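Plan B si llueve y la sala no da para todos – ¿qué hago?

Foro > Organizar la boda > Fincas y banquetes

novia_con_paraguas

Hola a todas (y todos). Escribo rápido que estoy en el descanso del curro.

Nos casamos en mayo, por lo civil, en la finca Ganine. Es una casa de 1890 con un jardín precioso, fue verlo y decir que sí. Ceremonia en el jardín, cóctel en el jardín, cena en el jardín. Todo fuera. Somos 123 invitados confirmados y alguno que todavia baila.

El problema: si llueve, la sala de dentro tiene aforo para 90 sentados. Eso nos lo dijeron el mes pasado, cuando fuimos a ver el menú. En la primera visita nos dijeron "dentro cabéis, no os preocupéis". Ya. Cabemos de pie y sin mesas, supongo.

Opciones que nos han dado:

Carpa. La ponen ellos con un proveedor suyo, no dejan traer otro. Hay que decidirlo con tres semanas, y si luego hace sol la pagas igual.

Repartir entre la sala y la galería acristalada, que está pegada pero no se ve desde la sala. O sea, gente cenando en otra habitación. Mi suegra ya ha dicho que ella en la galería no.

Cóctel largo dentro y sin cena sentada. A mí esto me gusta, a mi pareja no, dice que la gente mayor acaba muerta.

En el contrato pone "espacio alternativo en caso de inclemencias meteorológicas" y nada mas. Ni metros ni aforo ni nada. ¿Puedo reclamar algo? ¿Alguien se ha casado allí o en un sitio parecido y le llovió? ¿Y el catering qué dice en estos casos, se adapta o se lava las manos? El nuestro es Skemari, va aparte de la finca.

Ah, y lo otro: las invitaciones las gestionamos con Zutance y no sé si puedo mandar un aviso a todo el mundo el día antes o si eso ya no se puede con la lista cerrada.

Gracias de verdad, llevo dos noches mirando el tiempo de mayo de otros años como una loca.

tul_y_barro

Carpa. Sin dudar. Yo no la puse y me arrepentí desde el jueves anterior hasta el postre.

Lo de mandar a la gente a otra sala no lo hagas, se pasan la noche levantándose y los que están lejos se van antes del baile.

Suerte!!

casada_en_abril_y_viva

Yo me casé en abril, finca antigua también (otra, no la tuya), y llovió. Llovió toda la tarde. Te cuento lo que me sirvió, desordenado.

El contrato

Si pone "espacio alternativo" y tú firmaste para un número de invitados, yo entiendo que el espacio tiene que servir para ese número. No soy abogada, eh. Pero escríbeles un correo – correo, no teléfono – y pregunta: "¿cuál es el espacio alternativo para 123 personas sentadas?". Así, con la cifra. Que contesten por escrito. Si contestan que la sala más la galería, pues ya sabes a qué atenerte. Si se lían, tienes margen para pedir que la carpa la pongan a medias.

A nosotros nos bajaron bastante el precio solo por preguntar. Si hubo correos en los que te decían lo de "cabéis", búscalos. Si fue de palabra, menciónalo igual, sin enfadarte.

Y si no te convencen, la oficina de consumo de tu ayuntamiento. Es gratis y te miran el contrato. Pide cita ya porque en primavera van fatal.

La carpa

Pregunta estas cosas antes de decir que no por el precio:

– si lleva suelo. Sin suelo y con el césped empapado, los tacones desaparecen
– si lleva laterales y si se pueden abrir si mejora
– calefacción. En mayo de noche hace frío, en serio
– si la conexión con la casa va cubierta, los camareros tienen que entrar y salir
– fecha límite real para anular, por escrito otra vez

También existe la versión pequeña: carpa solo para el baile y la barra, y la cena dentro con los que quepan apretando mesas. No creo que de 90 subas a 123 apretando, la verdad, el aforo es el aforo. Pero cena en sala + galería con la puerta quitada... ¿se puede quitar la puerta? En una casa de 1890 igual está protegida y no dejan tocar nada. Pregúntalo.

El catering

El nuestro se adaptó, pero cobró. Lo que cambia es el cóctel: si era con puestos fuera, dentro no caben todos. Quitamos dos puestos y lo compensaron con más bandeja pasada. Nadie echó de menos el puesto de quesos excepto mi padre.

Pide a Skemari dos planos de mesas, uno de sol y otro de lluvia, y que te digan hasta qué hora puedes cambiar de uno a otro. Lo nuestro eran las once de la mañana. A partir de ahí, lo que hubiera montado.

Las bebidas de la bienvenida, si es dentro, fuera de la barra. Una mesa aparte con mantel blanco, agua y limonada ya servidas o que cada uno se sirva. La barra se atasca si no. En las de niños, vaso de plástico y tan contentos, que dentro de una sala el cristal roto es un rollo.

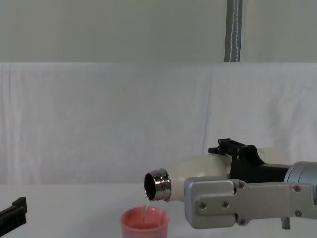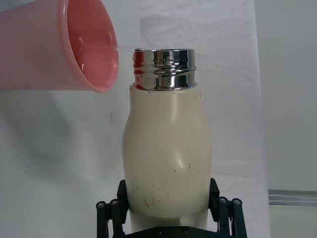
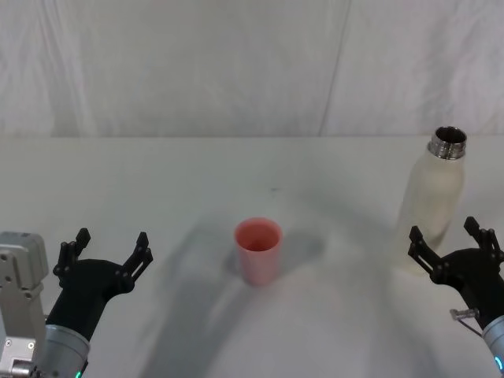
El autobús

De esto no se acuerda nadie y es lo que peor salió. El autocar no llegaba hasta la puerta, paraba en el camino, y del camino a la casa todo el mundo mojado. Lo llevaba Zapata y se portaron bien, pero no podían pasar por la verja. Habla con la finca de si el bus entra o no entra. Si no entra, un coche haciendo viajes para los mayores y paragüas en el maletero. Nosotros pagamos 220 euros de más por un segundo vehículo pequeño pedido esa misma mañana. Pedido antes habría salido mejor de precio, creo yo.

La vuelta escalonada mejor que una sola a las tantas. Con lluvia la gente se cansa antes – pon una salida temprana.

La ceremonia

La nuestra fue en la entrada, debajo de la escalera, la gente de pie y los abuelos sentados. Duró nada. Es la parte que más me gustó de todo el día y no estaba ni planeada. Si en tu finca hay un recibidor majo, miralo con el oficiante. Las lecturas, dos como mucho si la gente está de pie.

Flores: el arco de fuera se quedó sin usar. Si todavía no lo has encargado, pide algo que se pueda mover.

El aviso

Zutance no lo he usado para esto, solo para confirmar menús. Yo haría un grupo de whatsapp de solo lectura con los datos prácticos (zapatos, abrigo, hora del bus) y punto. A los mayores, los llama alguien de la familia que no seas tú.

Y deja de mirar el tiempo de otros años!! No vale para nada.

rsvp_y_croquetas

Contesto solo a lo de Zutance que es lo que sé.

Con la lista cerrada a mí sí me dejó mandar un mensaje general, está en el menú de invitados, abajo del todo, "avisos". Llega por correo. El fallo es que si alguien confirmó por otro (típico, la hija que confirma por los padres) el aviso le llega solo al que confirmó. Revisa eso antes. Y mándate una prueba a ti, que a mí se me fue con la hora mal puesta y tuve que mandar otro corrigiendo.

Lo de la galería no me parece tan horrible si metes ahí a los amigos y pones el DJ cerca. Los jóvenes felices. Tu suegra en la sala y ya está.

novia_con_paraguas

Mil gracias!! Correo mandado a la finca con la cifra en negrita. Lo del autobús ni lo había pensado, en la nuestra hay verja también y es estrecha, mañana llamo. Lo de la puerta de la galería también lo he preguntado. Mi pareja dice que carpa pequeña para el baile, yo sigo con mi cóctel largo... Cuando contesten pongo aquí lo que digan.

Temas relacionados

¿Suelo de carpa o tacón ancho?
Boda en mayo: chales para invitadas, dónde los comprasteis
Seña de la finca, ¿se puede recuperar?
Autobús de vuelta, cuántas salidas poner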